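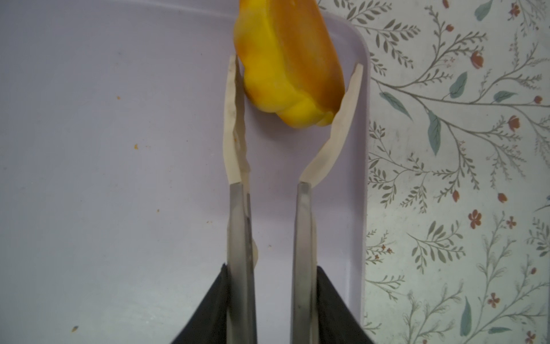
Produce order sync failing at Iltetti store
June, 4:10 pm — Irfan Tambunan

Reported by the produce desk. Yellow bell peppers and 58 other items show as out of stock in Lusto, but the Kiltel back end has the right counts.

Restarted the sync service. No change. The log shows a timeout after 20 seconds on every run.

Checked the supplier feed from Deligiannis. The file opens fine and has roughly 2,000 rows. Four of them have a blank unit field — all peppers, all added this week.

Filled in "each" on those rows and ran the sync by hand. It finished, but Lusto still had the old counts. Cleared the Lusto cache and ran it again. Counts now match for everything except red onions, which has a duplicate item code.

Asked Deligiannis to make the unit field required on their side. Leaving this open until the overnight run.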